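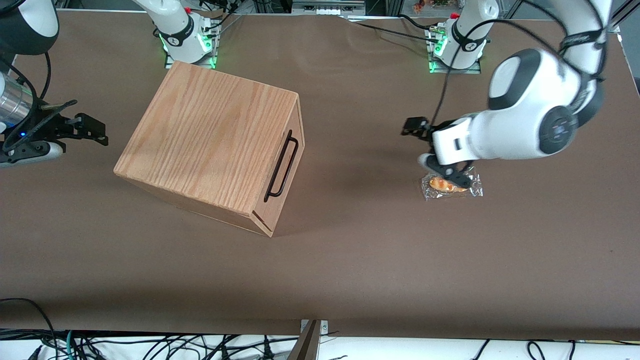

**To:** Household and Light Assembly Automation list
**From:** Trials Office, Zestodach
**Date:** October 22, 2018
**Subject:** Re: Are packing and putting-away tasks ready for general use?

Dear list members,

The Trials Office wishes to respond to the inquiry from Sakex, the relevant part of which is quoted here for those who joined the list after it was sent.

> Our company operates a packing room in which small wrapped foods are placed in boxes by hand. We have been told by two suppliers that a pair of arms could take over this work within a year. We would be grateful for the views of members on the following points. First, can present machines handle soft goods in clear wrapping? Second, can they open and close an ordinary box or drawer? Third, should we budget for a purchase in the coming year, or wait?
>
> We are also asked by our staff whether the same machines could tidy the break room. We would welcome an answer we can pass on to them.

On the first point, our experience is mixed. Clear wrapping remains difficult. It reflects light, it changes shape when touched, and the loose part of the wrapping may be gripped while the food inside is not. In our April trial, a two-arm station was given 587 attempts at lifting a wrapped bakery item from a paper-covered table. It succeeded in 357 of them. A lift was counted only when the item stayed in the gripper and was not crushed. Most of the failures were slips, and a smaller number were damaged goods. A person doing the same work would be expected to fail very seldom.

On the second point, results are better when the box has a firm handle and its position is known. They become worse when the box is turned at an angle or is light enough to slide as the handle is pulled. Holding the box with one arm while the other opens it is possible, but it is slow, and members should ask to see it done with their own boxes before accepting any statement of speed.

On the third point, this office does not advise a purchase for general packing at present. A limited trial may be reasonable where the goods are of one size and an operator is on hand. We suggest 200 attempts per product, recorded without interruption, with all failures kept in the count. The Liao group has used a similar method and has offered its record sheet to list members on request.

As to the break room, the answer for the time being is no. Clearing a table calls for a machine to deal with objects it has not met before, and to judge what is trash and what is someone's lunch. We have tested 12 such tasks and would not leave a machine alone with any of them.

Members who hold results for the Zindeck gripper pads on plastic film are asked to send them to the list. Our own pads wore smooth before the trial ended, and we have not yet separated the effect of wear from the effect of the wrapping.

Respectfully,

Trials Office
Zestodach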